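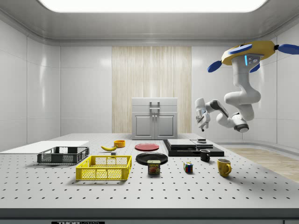 Print | E-mail

Progress report to July 21, 2020

The Grindham clinic began using the Miteo compression bandages in May. Nurses have enrolled 19 clients with leg ulcers, and 18 are still in the program. We have used 1,366 bandages to date. Rosario Zuccaro is training home care staff at Fluralthorpe. Sartori shipped one carton in the wrong width and has replaced it. We request approval to order 100 more liners.

Gualtiero Leone
Program lead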